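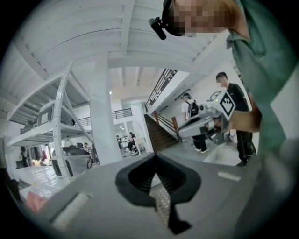 Hello everyone, and thank you for all the kind notes after I asked how we ought to put the big room at Stonent in order. I've read every one of them (some twice, with tea), and I do think we're getting somewhere. The large white bin on the floor is staying, you'll be glad to hear, open and right down low so that even those of us with grumpy shoulders can put things into it. Llinos raised the best question of the lot, so let me start there.

Llinos Kneath wrote:

> Could we please settle what happens to the
> clear plastic containers? Last February we had
> 50 lids and hardly anything they fitted, and I
> spent a whole evening on the Ifans shelf trying
> them one by one. I'd also like to know if the
> low table is for sorting or for storing. I've
> been told both! And what do I do with cloths?

Dear Llinos, I remember that evening, and I still owe you a cake for it. I'll take your questions in order.

The low table

It's for sorting. I know it looks like a handy place to leave things, and I'm as guilty as anybody, but please leave only what you're working on. I like it for the job because the top is all little openings and crumbs don't sit there waiting for me.

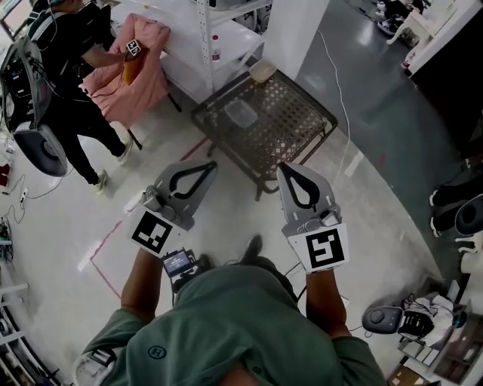

The low brown table with two containers on top, shelving behind.

If the shelving is full, the spare shelf in the Edton cupboard has room for 8 more boxes, and I can bring the step stool over if anyone wants it.

Containers and lids

Please put a lid with its container before either one goes on a shelf, even if that means an odd little stack for a day or two. The small ones with rounded corners are the worst for wandering off, so I'd like them kept together in one place. Anything without a partner by closing time can go in the Emico box by the door, and I'll try my luck with it at home. 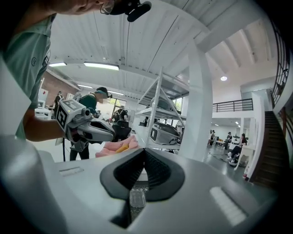 Cloths

Fold them if you have a minute, and if you haven't, a heap is fine and I'll see to it. The pink one can stay out for wiping down, and the mustard-yellow piece can keep it company. I'd love to have 12 more if anybody is clearing out a drawer, any color at all, old and soft for preference.

I'll be in from four o'clock with the kettle on, so do come and argue with me about shelves.

With love to all,
Nerys Rees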